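Worktops and Work Areas, session 4: The table and its three walls
Handout by Yaneth Huamán, Prendbridge evening course

Hello again! A few of you missed the March session, so I've typed up my notes more fully than usual. Bring your tape measure next time, and the sketch of your own table at home if you've done it (a kitchen table is fine, an ironing board is pushing it, Socorro).

We finished last time on open benches, the kind where you can walk all the way round. I like them, I grew up with one, and I lose everything off the back of them. Screws, pencils, half a biscuit. So this week is the other kind, a top with a wall behind it and one on either side, with only the front left open. 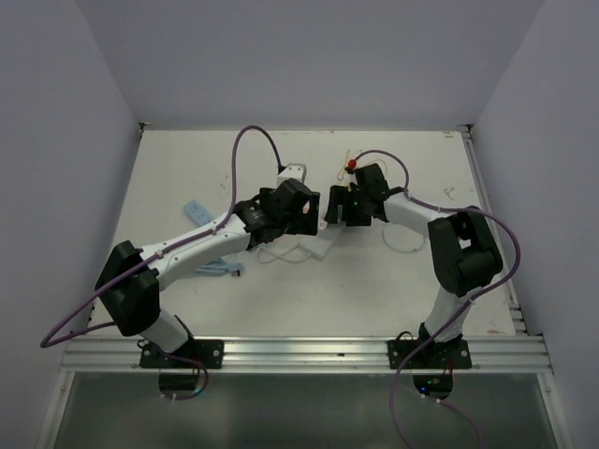
What you gain first of all is a place for your eye to stop. With a shelf of paint tins behind your work you're forever hunting for the small grey thing among all the other small grey things, and I say this as somebody who spent most of an afternoon looking for a washer that was in front of me. A plain wall in one quiet colour sorts that out. I'm fond of greyish lavender, which I know sounds like a bathroom from my aunt's house, but next to a white top it lets you see where the table finishes and the wall starts. White on white and you lose the corner altogether.

Side walls don't have to be square to the back, by the way. If you splay them a little the front opens up and your elbows will thank you. Try it with cardboard before you cut anything. When I did mine in Drulorville I taped up three flattened boxes, left them for a week, and moved the left one twice.

Sizes, then, for the practice drawing. We're using a top 837 mm wide and 560 mm deep, with walls 215 mm high. Draw it from above and from the front, please, both on one sheet. If you want to splay the sides, mark the angle on the top view and don't try to show it on the front one, it always comes out looking like a mistake.

Now the surface. Somebody asked whether a pale top is daft when it shows every mark. Well, yes, it shows every mark! I still choose it. You can see dust and you can see a dropped pin, and you get into the habit of wiping down. Faint scuffs I leave alone. I used to go at them with a scouring pad and all I got was a dull patch with a scuff in the middle of it.

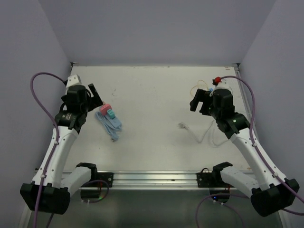
Fig. 2. Off-white top with light scuffs and smudges, aluminium rail along the front edge.

About front edges. A grooved metal rail is my favourite finish, although it does collect crumbs and fluff in the grooves, so keep an old toothbrush handy. Run it along from one end to the other and then wipe. If you clamp things to the rail, put the plates on first and lay out the rest of your work afterwards. I have done it the other way round and swept half my things on to the floor.

For next time: finish the drawing, and read the Apaza handout on corners and seams, pages two to five. Skip the bit on veneers, we'll do that in the summer with the Stundard samples. Socorro Quintero has the spare set squares if you need to borrow one.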